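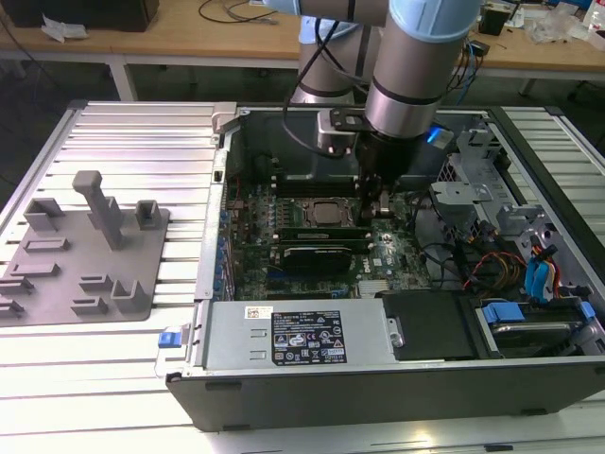

敞开的台式机箱,侧放在开槽铝台面上。

在家接修理活:几条不太中听的省钱办法

车库里摆张桌子就能开张,这话我听了好多年。桌子确实不贵,贵的是桌子以外那些东西。下面几条是我在自己的小作坊里记下来的,适合打算在家里接零活的人,修电器、修家具、磨刀都差不多。

先别买“开业套装”。
Pramelitz卖的那一种标价636元,号称开店所需一应俱全。我拆开一件件对过价,真正每周都用得上的那几样,在街口的Okonkwo五金店单买是155元。剩下的481元买的是一个带泡棉的箱子、一沓印着别人商标的贴纸,还有几把我到现在也没想明白派什么用场的弯头工具。说明书上写着“专业人士之选”,没写是哪些专业人士。

工具按活儿买。
接到第一单再买第一单要用的。同一样工具借过两回,第三回就该自己买了。电动的东西先看耗材多少钱、在哪儿买得到,机身打折打得越狠,越要翻翻耗材的价目。

报价之前先记时间。
在墙上钉一张纸,每件活写上开始和结束的钟点,找零件、打电话、扫地都算进去。连记一个月再定价。我四月份记过一回,原以为自己每小时挣得不错,把跑腿的时间加上以后,数字难看得很。网上那些“定价公式”可以看看,不过多数默认你每个钟头都有活干,你要是真有这么多活,也就不用看公式了。

零件盒别分得太细。
收纳视频里那种六十格的抽屉柜,好看,摆满要一整个周末,找起来还得念标签。我用九个旧饼干盒:螺丝、垫片、电线头、胶、砂纸,其余按活儿分。盒盖上用油性笔写字,换内容时拿酒精一擦就掉。客人的零件另放,用封口袋装好,袋里塞张纸条写上姓名和电话。这一条不要偷懒,混过一次你就知道赔钱是什么滋味。

钱分两个罐子。
不用急着买记账软件。Tiker的试用版我用过,到期那天它把导出功能锁了,要付487元才肯把我自己的流水还给我。后来改回本子:左页收入,右页支出,收据用夹子夹在当月那一页。零钱也分开,一个罐子装作坊的,一个罐子装买菜的。从买菜的罐子里拿钱垫胶水,一次两次没什么,到年底就说不清这作坊是赚是赔。

收定金。
熟人也收。零件钱先付,工钱取货时再付,写在一张纸上,两边各留一份。取货期限也写上,我写的是三十天。柜子底下至今还有一台没人来领的电风扇,就是写这张纸之前收的。

保险问清楚再信。
常有人说“家里的财产险都包”。哪张保单包、包到什么程度,请对方指给你看是第几条。家里存着客人的东西,又动火动电,很多保单未必认。电话里答应的不算数,让他们发书面的。租房的还要看一眼租约,里面有没有不许经营的字样。

加盟、挂牌之类的事。
读者Hadiza Danladi来信问,交一笔钱挂个连锁的牌子,会不会活儿多些。我没挂过,只能说该问什么:牌子费是一次交清还是年年交,零件能不能自己进货,退出时押金退多少,附近还有几家同样的牌子。再找两家已经退出的聊聊,招商的人介绍给你的那几家,听听就好。

台面的一点小事。
金属台面修小件时垫一块旧毛巾,螺丝不乱滚,外壳也少刮花。毛巾用前抖干净,带毛的线头很会往缝里钻。修电器的话先拔插头,毛巾别盖住还热着的东西。晚上八点以后别敲,邻居的脾气也是经营成本。

相关文章
· 二手台钳怎么挑,哪些毛病不值得修
· 收据褪色之前该做的事
· “终身保修”四个字的几种读法
· 胶水开封以后能放多久
· 作坊照明:先换灯泡,再谈装修

联系我们 | 投稿须知 | 版权所有,转载请先来信 | 返回顶部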